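发件人：后厨组
收件人：全体讨论列表
日期：2020年4月20日
主题：Re: Re: 洗碗台的双臂，到底省了谁的事

前面那位同事写道：

> 看了上个月的汇总，Teleck 食堂一共收回 2,826 个盘子，目标是 3,000。
> 我不太明白，机器装上去了，为什么洗碗间的排班一个人都没少？
> 当初 Purkeo 来做介绍的时候，我记得说的是“释放人力”。
> 另外大家说手腕不疼了，这个有没有记录？还是只是感觉？
> 七月要定下一年的预算，我得有个说法。

哎，这封信我看了两遍，还是想替洗碗间说几句，可能有点长，大家忙的话先吃饭，回头再看。

先说排班。人确实没少，可是活儿变了好多！以前我们两个人站在水池边，从开饭站到收摊，手泡得发白，中间谁也走不开。现在刷的那一段交给机器臂，我们一个人在前面刮剩饭、分盘子，另一个人管后面的过水、检查、上架，还能抽空去帮备菜那边切点东西。备菜的人以前中午根本不找我们，现在天天来借人（我有点后悔告诉他们我会切土豆丝）。这些时间汇总表里看不到，表上只有一栏“洗碗间”，备菜那边省下来的加班全记在他们自己头上了。

再说那个2,826。里面有358个是我们返工的，主要是酱汁干在盘子上的那种，红烧的、糖醋的，放久了就很顽固。机器擦的力道是一样的，它不会像人那样一看就知道“这块得多蹭几下”。所以我们后来改了规矩，深色酱汁的盘子先拿出来泡，攒一批再送过去。规矩是我们自己试出来的，Purkeo 的手册里没写，他们上次来调试的时候还拿手机把我们贴在墙上的那张纸拍走了，哈哈。

手腕的事，记录是有的，在 Jurno 系统里，就是每周填的那个不舒服登记，只是没人去翻。我自己填得不勤，这个我认。不过隔壁 Brzozowska 食堂的人跟我说，他们那边是腰先有感觉，因为盘子改成一小叠一小叠地递，弯腰次数反而多了。我们这边台子高一点，暂时没有这个问题，但我觉得值得问一问，别等疼了再说。

还有一件事我憋了挺久。装机器之前开过一次会，通知我们来听，没让我们讲。结果台子摆的方向跟我们拿盘子的习惯是反的，头一个礼拜大家老是撞胳膊肘，后来自己把收盘车换到另一边才顺过来。要是当时问一句，真的就一句，这个礼拜就省下来了。
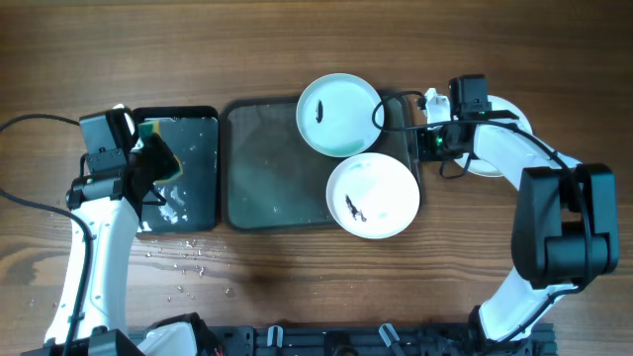 海绵也是个小学问。带绿色擦面的那种，擦托盘好使，擦久了边角会卷，夹爪就夹不稳，所以现在每顿饭前我都换一块新的，旧的留着擦灶台。洗洁精也别挤多，泡沫一多，后面过水那个人要骂人的。台面是木头的，水滴上去得随手抹掉，我跟后勤提过能不能换一张不怕水的，还没回音，借这封信再提一次。

要说预算，我的想法是别把“少几个人”当成唯一的数。能不能在表里加两栏，一栏写洗碗间支援别处的工时，一栏写返工？我愿意先记一个月试试，用纸笔记就行，别再让我装新软件了，Jurno 的密码我已经重置过好多回。

顺便问一句，新来的同事由谁来教？现在是我们口头带，急停按钮在哪儿、什么时候不能把手伸进去，都是边干边讲。我心里不太踏实，这个最好有个正式的培训，也算在上班时间里，不要占午休。

好了，我得去摆晚饭的盘子了。泡盘子那张规矩纸谁想要，回信说一声，我抄一份放在更衣室门口的文件夹里。

洗碗间 早班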